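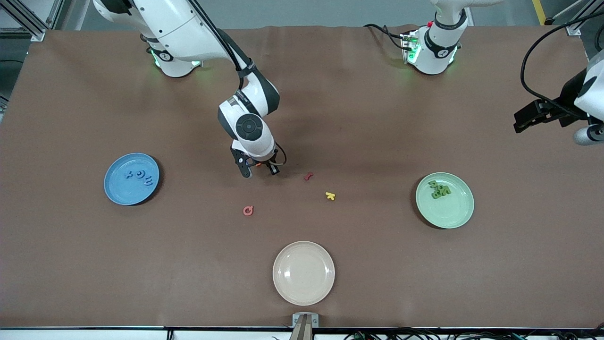
Romana Pešek wrote in on Monday wanting to know whether Nendo understands colour at all, or whether we simply drilled it until it stopped getting things wrong. Fair question, and it has pushed me into finally tidying up these answers.

So does it understand colour?

I wouldn't use that word. Nendo is a policy trained on demonstrations: camera views go in, movements for both arms come out. Nowhere in it is there a rule saying blue goes with blue. We did try a version with a separate colour checker bolted on, and it was slower and fussier, so out it went.

How many demonstrations did you need?

We recorded 400 of the letter sorting task and trained on all of them. Then I got curious and trained again on 200, picked at random. The smaller set still coped nicely with letters that matched a plate, but it dithered terribly over the ones that didn't!

What do you mean, didn't match?

This is my favourite bit. We have blue and green letters with plates to go with them, and then there are reds and yellows with no plate of their own. Those should go on the cream plate. It's the leftovers dish, basically, and learning "none of the above" is much harder than learning "same as that".

Why foam letters?

They're cheap, they're light and they overlap in annoying ways once you have a pile of them. Radomír Havlíček wanted wooden blocks (he still does) but blocks are too easy to grip.

Does it read the letters?

No. Shape matters for where the fingers close and that's all. We might do spelling one day – please don't hold me to it.

Why two arms for such small things?

Reach, mostly. Either arm can pick, and the other learns to keep out of the way. Handing a letter across is in the demonstrations too, though only in 13 of them, and it shows.

How did you test it?

3,415 single picks, logged at Soststead, with the plates moved between runs. Each run had up to 13 letters. I'm still going through the failures by hand, so no success rate on this page until that's done.

Can I have the data?

In May, if the Stastard server behaves. Drop me a line and I'll add you to the list.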